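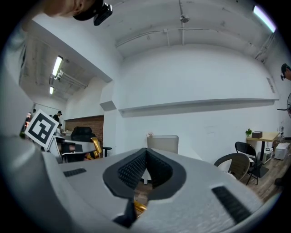 발레리아노 로렌테

손에 드는 그리퍼로 양손 조작 데이터를 모을 때 가장 늦게 드러나는 오차는 두 손 사이의 상대 자세 오차다. 한쪽 그리퍼의 궤적만 보면 매끄럽고, 반대쪽도 마찬가지다. 두 궤적을 같은 좌표계에 올려놓고 물체 하나를 함께 잡는 구간을 재생하면 그제야 간격이 벌어지거나 겹친다. 테톨리(Tetolley)에 있는 스키스타우(Skistau) 연구실이 이베르(Iver)라는 이름으로 정리한 방법은 이 간격을 줄이는 데 목적을 둔다.

기존 절차에서는 그리퍼마다 달린 광각 카메라로 시각 관성 주행거리계를 따로 돌린다. 두 궤적은 각자의 원점을 가지므로 수집 전에 공통 지도를 만들고, 이후의 궤적을 그 지도에 재정렬한다. 지도에 특징점이 충분하면 결과는 쓸 만하다. 흰 벽과 흰 천장이 시야의 대부분을 차지하는 방향으로 손목을 돌리면 특징점이 급격히 줄고, 재정렬은 실패하거나 잘못된 위치로 수렴한다. 바닥에서 물건을 들어 올리는 동작은 이 조건에 자주 걸린다. 손목이 뒤로 젖혀지면서 카메라가 천장을 보게 되고, 곡률이 큰 광각 영상에서는 조명 근처의 화소가 포화되어 남은 특징점마저 추적이 끊긴다.

이베르는 시점을 하나 더 쓴다. 시연자가 머리에 카메라를 착용하고, 양손의 그리퍼에는 정사각형 흑백 마커를 여러 면에 붙인 흰색 큐브를 단다. 머리 카메라가 두 큐브를 동시에 보는 순간에는 지도가 없어도 두 손의 상대 자세가 직접 계산된다. 머리의 움직임은 양쪽 식에 똑같이 들어가 소거된다. 시연자가 고개를 돌리거나 몸을 굽혀도 상대 자세에는 영향이 없고, 남는 것은 마커 검출 오차와 시각 동기 오차이다.

관측 모형은 단순하다. 머리 카메라에서 본 왼쪽 큐브의 자세를 역변환해 오른쪽 큐브의 자세와 곱하고, 큐브와 집게 끝 사이의 고정 변환을 양쪽에 적용한다. 고정 변환은 그리퍼를 조립할 때 보정한다. 연구진은 이 상대 자세를 절대 측정값으로 취급하지 않고 자세 그래프의 구속 조건으로 넣었다. 각 그리퍼의 주행거리계가 만드는 연속 구속이 시간축을 따라 이어지고, 두 큐브가 함께 검출된 시점마다 두 궤적을 가로지르는 구속이 추가되는 구조다. 마커가 가려진 구간은 주행거리계에 맡긴다.

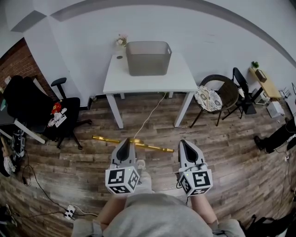
큐브를 쓰는 이유는 가시성에 있다. 평면 마커 한 장은 손목이 조금만 돌아가도 비스듬히 보이고, 각도가 커지면 검출은 되더라도 자세의 법선 방향이 두 해 사이에서 뒤집힌다. 면이 세 개 보이면 꼭짓점이 한 평면에 몰리지 않아 이 모호성이 사라진다. 한 면만 정면으로 보이는 경우에는 깊이 방향 분산이 커지는데, 그래프에서는 보이는 면의 수에 따라 공분산을 달리 주어 처리했다. 공분산을 고정해 두면 정면 한 면만 보이는 프레임이 궤적을 잡아당겨 미세한 떨림이 생긴다.

시각 동기는 별도의 문제다. 머리 카메라와 그리퍼 카메라는 셔터를 공유하지 않는다. 연구진은 세션 시작 때 하드웨어 신호로 시계를 맞추고, 이후의 표류는 각속도 상호상관으로 추정했다. 머리 카메라에서 본 큐브의 각속도에서 머리 자체의 각속도를 빼고 그리퍼 관성 센서의 각속도와 맞추면 지연이 하나의 스칼라로 나온다. 정지 구간에서는 이 값이 정의되지 않으므로 회전이 충분한 구간만 쓴다. 시연자에게 세션 중간에 손목을 한 번씩 돌리도록 지시한 것도 이 때문이다.

작업 대상과 데이터

대상 물체는 가늘고 긴 것으로 골랐다. 상대 자세 오차가 결과에 바로 반영되기 때문이다. 두꺼운 상자는 두 손의 간격이 조금 틀려도 패드의 탄성이 오차를 흡수한다. 길고 얇은 막대는 양 끝을 잡은 상태에서 간격이 틀리면 한쪽이 미끄러지거나 물체가 비틀린다. 표면에 광택이 있으면 조건이 더 나빠진다. 금색의 반사면은 시점에 따라 밝기가 바뀌고, 영상 정합에 기대는 방식은 물체 위의 하이라이트를 물체에 고정된 특징점으로 오인한다. 마커 기반 구속은 물체 표면을 보지 않으므로 이 문제를 비켜 간다.

에스코베도(Escobedo)로 명명된 데이터 묶음은 41개 세션에서 수집한 1,887건의 시연으로 이루어진다. 수집 장소는 실험용으로 비운 공간이 아니라 책상과 의자, 화분, 전선이 그대로 있는 일반 실내다. 연구진은 배경을 정리하지 않는 것을 수집 규칙에 넣었고, 시연자 외의 사람이 시야에 들어와도 녹화를 중단하지 않았다. 정책 학습에는 이 중 약 800건을 썼다. 선별 기준은 두 가지로, 두 손이 물체에 동시에 접촉하는 구간이 있을 것, 그리고 그 구간의 시작 전후에 교차 구속이 하나 이상 있을 것이다.

두 번째 기준은 논쟁의 여지가 있다. 교차 구속이 없는 시연을 버리면 두 손이 몸통 바깥쪽으로 벌어지거나 머리 위로 올라가는 동작이 체계적으로 빠진다. 학습된 정책은 시연자의 시야 안에서 일어나는 동작에 치우치게 된다. 연구진의 내부 보고서(2023년 1월 29일 일요일자)는 이 편향을 인정하면서도 정량화는 하지 않았다. 버려진 시연을 낮은 가중치로 되살린 실험은 6월로 잡혀 있다.
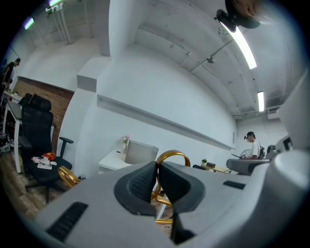

비교는 두 조건으로 진행했다. 한쪽은 공통 지도 재정렬만으로 얻은 궤적, 다른 쪽은 교차 구속을 추가한 궤적이다. 시연, 영상, 네트워크 구조, 학습 횟수는 같고 행동 라벨만 다르다. 정책의 입력은 양쪽 그리퍼 카메라의 영상과 집게의 벌어진 정도이며, 머리 카메라 영상은 넣지 않았다. 머리 시점은 라벨을 만드는 데만 쓰이고 로봇에는 대응하는 카메라를 달 필요가 없다. 하드웨어 요구가 늘지 않는다는 점은 이 방법의 실용적인 장점이다.

평가 작업은 바닥에 놓인 막대를 양손으로 들어 의자 좌판 위에 내려놓는 것이다. 조건마다 20회를 시행했고, 막대의 초기 각도는 시행마다 바꾸되 두 조건에서 같은 목록을 썼다. 재정렬 궤적으로 학습한 정책은 일곱 번 성공했고, 교차 구속을 넣은 정책은 열네 번 성공했다. 표본이 작아 비율 자체에 큰 의미를 두기는 어렵다. 실패 유형의 분포가 더 많은 것을 알려 준다. 재정렬 조건의 실패는 대부분 두 번째 손이 닿는 순간에 나왔다. 첫 손은 막대를 제대로 잡았고, 두 번째 손은 막대 축에서 벗어난 지점으로 접근해 패드 옆면으로 막대를 밀어냈다. 교차 구속 조건에서는 이 유형이 한 번만 관찰되었고, 나머지는 내려놓는 단계에 몰렸다.

내려놓기 실패의 원인은 라벨 바깥에 있는 것으로 보인다. 그리퍼 카메라에서는 물체를 쥔 뒤 패드와 물체가 화면 중앙을 차지하고, 놓을 표면은 가장자리의 왜곡이 심한 영역에 들어온다. 높이 추정이 나빠지면서 집게가 좌판에 닿기 전에 열린다. 연구진은 힘 센서를 추가하는 안과 영상의 가장자리를 펴서 별도 입력으로 주는 안을 검토하고 있다. 전자는 그리퍼의 무게를 늘려 시연자의 동작을 바꾼다. 후자는 계산량만 늘지만 보정이 틀어지면 효과가 사라진다.

패드의 변형도 정리되지 않은 항목이다. 표면에 촘촘한 요철이 있는 패드는 얇은 물체를 잘 붙잡는 대신 하중에 따라 접촉점이 이동한다. 큐브와 집게 끝 사이의 고정 변환은 이 이동을 모른다. 양손이 막대를 서로 당기는 순간에는 라벨상의 간격과 실제 접촉점의 간격이 달라진다. 현재는 이 차이를 잡음으로 두고 있다.

재현하려는 쪽에서 주의할 점은 큐브 부착부의 강성이다. 초기 시제품의 지지대는 얇았고, 빠른 동작에서 큐브가 그리퍼 본체와 다른 위상으로 흔들렸다. 각속도 상호상관은 이 흔들림을 시각 지연으로 해석해 잘못된 보정값을 냈다. 지지대를 짧게 바꾼 뒤 증상이 없어졌으나, 그 이전 세션의 지연 추정값은 모두 다시 계산해야 했다. 해당 세션은 에스코베도에 포함되어 있으며 메타데이터에 부착부 버전이 기록되어 있다.

다음 단계의 대상은 휘어지는 물체다. 물체가 변형되면 두 손의 상대 자세가 형상까지 결정하므로 허용 오차가 한층 좁아진다. 연구진은 같은 그래프에 물체의 곡률을 변수로 추가하는 정식화를 작성해 두었고, 초기값 설정 문제는 아직 풀지 못했다.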